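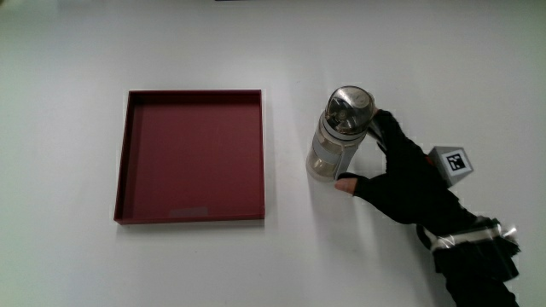
Sample Preparation Technician, Gernness Site

Brastent tests soil and gravel for road and drainage contractors. The Gernness laboratory has an opening for one technician on the early shift, starting at 6 a.m.

Duties
Log incoming samples and assign tray labels.
Oven-dry, split and sieve material to the written method.
Record masses before and after each stage.
Clean sieves and check balances at the end of the shift.

Requirements
High school diploma or equivalent.
2 years of laboratory or quarry work.
Able to lift sample bags unaided.

Terms
Full time, permanent. 17 days of paid leave. The site handles more than 600 samples a month in season. Training on the Plindance logging software is given in the first week.

Apply in writing to the Gernness office, quoting reference 100. Applications close at the end of October.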